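Where Did My Keys Go? Lockouts and Lost Keys in Górecki House
Gaurav Mishra
Everyday Systems, project report
Handed in Wed 26 February

Why I picked this

I got locked out of my room twice in the first month of school. The first time I was in a towel, and I'd like to leave it at that. The second time I was fully dressed but had a lab report due, and the report was on the laptop, and the laptop was on the other side of the door. So when we were told to pick a small everyday system and find out how it fails, I already had mine!

Górecki House still uses metal keys. Most of the newer dorms have gone over to cards, but we've got one brass key for the room, one for the front door, and a tiny one for the mailbox that everybody bends sooner or later. If you lock yourself out you walk over to the Prirnus desk (that's the housing office, on the far side of the dining hall), sign a sheet, and get a spare you have to bring back the same day. If you lose a key for good, they change the lock and you pay for it.

I wanted to know how often this happens, who it happens to, and whether the way people carry their keys has anything to do with it. My guess going in was that freshmen would be the worst and that people with big silly keychains would be the best. I was half right.

How I did it

I made a paper survey with nine questions and slid it under every door in the building. Paper was a good choice, I think, as we all get so many online forms that I delete them without reading, and I'm the kind of person who makes them. I left a shoebox by the mailboxes for the answers and got 81 back. A few had coffee on them and one had a drawing of a horse, but they were all readable.

I also kept a diary for 3 weeks, where I wrote down where my own keys were every night at ten. This was my roommate's idea and it was more embarrassing than the survey. They were in the door lock, on the outside, more often than I want to put in a report my teacher is going to read.

Last, I talked to the evening person at the Prirnus desk. She didn't want her name in here, which is fine, and she was very patient with me. She let me ask whatever I liked but couldn't show me the sign-out sheets because they have names on them.

What people told me

Of the 81 people who answered, 27 had been locked out at least once since move-in. That's exactly a third, and I checked it a few times because it looked too neat. Most of those had just left the keys in the room and let the door swing shut behind them. Our doors lock by themselves, and the closer is strong, so if you step into the hall to yell at somebody you've got maybe two seconds to change your mind.

Real losses, where the key never came back, were a lot rarer. The stories were great though. One went down a storm drain. One was mailed home by accident inside a birthday card. One person wrote "lake" and nothing else, and I'd give a lot to hear the rest of it.

Freshmen were not the worst! It was the sophomores. I asked the desk lady about it and she wasn't surprised at all. She said new students are scared of the lock charge and hang on to their keys like crazy until winter break, and by second year they've relaxed. I can't prove that from my survey, as I only asked about this school year, but it matches what my floor is like.

How people carry them

This was question six and it got the longest answers. Plenty of people use a lanyard, mostly the free one from orientation. Others had a carabiner on a belt loop or backpack, and a good number said "pocket" with no keychain at all, just the three keys on a plain ring.

I'd never thought about the ring before this. It's a coil of springy wire that goes around twice, and you have to wreck a fingernail to get anything on or off it. That's the whole point of it, of course. A ring that opens easily for you will open easily for your backpack strap too.
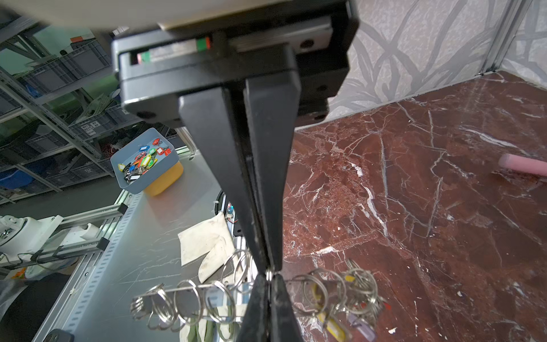 Split key rings, with a row of them on a rod.

Several people told me their mailbox key had worked its way off the ring by itself. I tried to make this happen with my own and couldn't, even after shaking it in a sock for most of a TV episode. What did work was a stretched ring. If you jam something too thick onto it (I used the tab of a bottle opener), the coils stay a bit apart afterward, and then the thin mailbox key will wander into the gap. So my advice is, if you can see daylight between the two turns, get a new one. Flestora, the hardware place next to the bus stop, has them in a bin by the register and they cost less than a gumball.

The pocket people got locked out more than the lanyard people. I don't want to make too much of it, because somebody who wears a lanyard every day is probably a careful person to start with. The carabiner people were somewhere in between, and two of them complained that they clip the keys to a backpack and then leave the backpack in the room. I do this too.

Things I'd do differently

I should have asked what time of day the lockouts happened. The desk lady told me that late evening is the rush, with people heading down the hall to brush their teeth, and I had no way to check. I also wish I'd surveyed a card dorm to compare. My friend in Hekance says they get locked out just as much, only with dead phones and cards left in jeans. The campus has 1000 dorm rooms, and my shoebox covered one old building, so please don't take any of this as being true for everyone.

And I worded question four badly. "Have you ever lost your keys?" got a lot of yeses from people who'd lost them for ten minutes under a pizza box. I ended up leaving it out.

What I'd suggest

A hook. Really, just a hook on the inside of the door frame at eye level, so you have to look at your keys on the way out. I stuck one up in the second week of my diary and from then on the keys were on it almost every night. The adhesive kind doesn't hurt the paint. I wrote this up on a half page and gave it to the Prirnus desk, and they said they'd bring it up when the rooms get repainted in July.

I'd also like the spare key desk to be in our building during the evening. The desk lady laughed when I said that, but she did write it down.

Thanks to everyone who filled in the survey, to my roommate for the diary idea, and to whoever drew the horse. It's on our wall now, right next to the hook.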